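Brustberg Door Hardware Service Log

README, last updated July 2, 2025
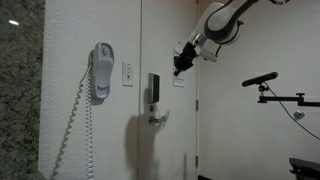
Door with card-key lock and lever handle, paper sign at upper right.

The log covers repair and inspection visits to interior doors in the Brustberg office building. It has 3,000 rows, one per visit. Vilja Honkanen typed up the paper forms and Seija Halonen checked the entries against the work orders.

Files

visits.csv: one row per visit
doors.csv: one row per door, 201 in total
codes.txt: fault codes and their meanings

Columns in visits.csv

visit_id: running number, never reused
door_id: matches doors.csv
part: lock, lever, hinge, closer, strike or frame
fault_code: two letters, see codes.txt
minutes: time on site, rounded up to the next five
parts_used: free text, may be empty
firm: Drillance or Oksanen

Fault codes

There are 12 codes. The most common is LS, a lever that does not spring back to level. BL means a low battery warning on a card-key lock and was added in version 2. Older battery visits were filed under EL (electrical, other) and have not been recoded.

Known problems

Drillance wrote travel time into the minutes column for the first part of the log. Those rows have a T at the end of visit_id. Leave them out if you are comparing repair times.

Doors on the ground floor were renumbered when the Avton wing opened. The old numbers are in doors.csv under old_id. A few forms used both, and in those cases we kept the new one.

Spelling in parts_used is as written on the form. "Stryke" and "strike plate" are the same part.

Not included

Card numbers, access records and tenant names are not in any file. Exterior doors and fire shutters have their own log.

Changes

Version 2: added BL, fixed duplicate visits from June, dropped the unused color column.
Version 1: first release.

Corrections go to Seija Halonen. Please give the visit_id and the file version.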